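3.2 Garment sorting

Loose clothing was handled one piece at a time on a marble-patterned surface. Of the 2,608 garments logged, 1,599 had been left crumpled – mostly tops and light trousers. Dark items lying over pale ones were the easiest to tell apart by colour, but their folds often hid the edges of the cloth beneath (Figure 9). 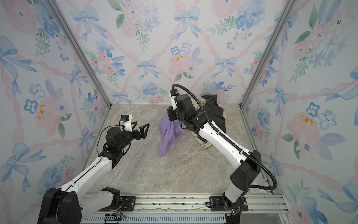

Figure 9. Lavender cloth held near a dark garment and a pale printed fabric.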